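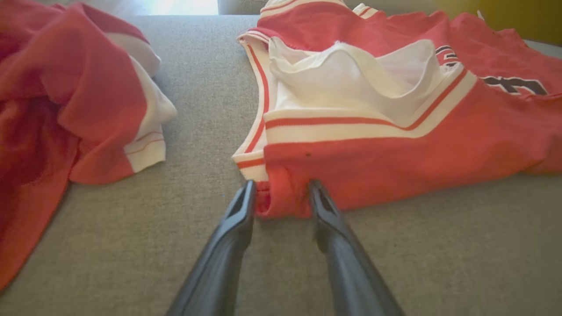 May 10, 2023

Slept badly, woke early, and had the arm switched on before I'd finished my first cup of tea, so you can tell what sort of day this was going to be. The Kolev fingers came in March and I have been putting off a proper go with them ever since, partly from laziness and partly (I'll admit it to my own diary) because I was fond of the Hollari pair and didn't much want to find out they were the worse of the two.

The washing settled the matter. I'd been doing everything on a table at Jevdale for weeks, neat squares of cotton on a hard flat top, and getting lovely results that meant very little. People don't leave their clothes in neat squares on a hard flat top! They leave them on the sofa. So it was the sofa today, and the red basketball things, which are slippery and trimmed and full of edges that look like other edges.

The morning, with the Hollari pair

I began with the old fingers so that I'd have something fair to measure against. They are broad and rather blunt, and on the table they go down beside a hem, close, and up it comes. On the sofa they press the seat down before they get anywhere near the cloth, and the seat presses back, and what you end up with is a polite pinch of upholstery with the hem lying over the top of it. I lowered the force to 5 newtons and that helped a little. Then I tried coming in at more of a slant, which helped a good deal more, though twice the elbow of the arm swung out so far that I had my hand on the stop button.

I had lunch late and standing up, cheese on toast, with the Fosdale controller humming away to itself beside me.

The afternoon, with the Kolev pair

Changing over is a fiddly business with four small screws and I dropped one down the side of a cushion, where it remained for a good long while. Once they were on, though, I could see the difference straight away from the wrist camera. The tips are flattened, with little grooved pads near the ends, and when they come in from either side like a V they'll sit right up against a hem without ploughing into the seat. I lined them up on the bottom edge of the jersey and just left them there for a bit, looking at the picture on my screen and feeling pleased — a silly amount of pleased, for a hem.

The jersey's trim is still a trouble. The armhole band and the neckline band are both white with red running through, and where the top had folded back and the white lining was showing, I'd have been hard pressed myself to say which edge wanted pulling. I can't blame fingers for that. It wants a better view, from higher up, and I've written "second camera" on the back of my hand so that I'll see it when I wash up.

What I tried after that, in the order I tried it, before I forget:

1. Hem of the jersey, straight approach. Good. The cloth stayed put in the pads when I lifted, and I let it down again very slowly and enjoyed myself.

2. Same hem, controller set to wait 500 milliseconds after closing. Better again, I think because the cushion has time to finish moving. I tried 2000 as well, out of curiosity, and it was like watching somebody think over a crossword.

3. The waistband. I moved the arm along and opened the fingers wide for this one, as the gathered elastic is thick and wants to spring away. Kolev coped. Hollari, I'm sorry to say, never did.

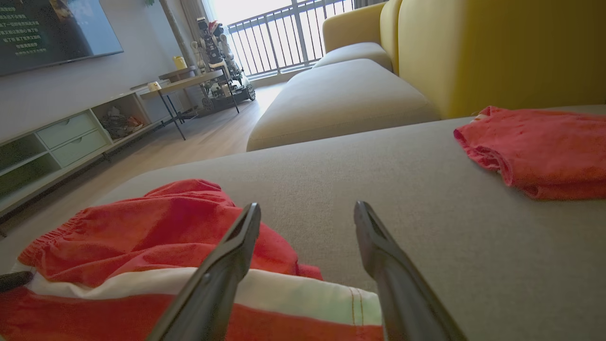
4. The wide pale stripe, with the fingers closing across it. This went wrong in an interesting way, as they took hold of the layer underneath too and brought the lot up in a bundle. I did it again with less downward push and got one layer, then tried to repeat that and got two. More work needed, and a calmer operator.

5. Letting go, which I always forget to test! The grooves hold on to thin cloth for a moment after opening. A small shake of the wrist does the trick, but I'd like something less like a dog with a slipper.

Evening

Saved the day's recordings under run 194 and wrote the settings down on paper as well, having been caught out before. The Kolev fingers are staying on. I've wrapped the Hollari pair in a duster and put them back in their box, and I felt a bit of a traitor doing it, after all those good weeks on the table.

Found the screw. It had gone under the cushion and not down the side at all. Tomorrow I want to try the slanted approach with the new fingers, and have another go at that stripe, and buy milk.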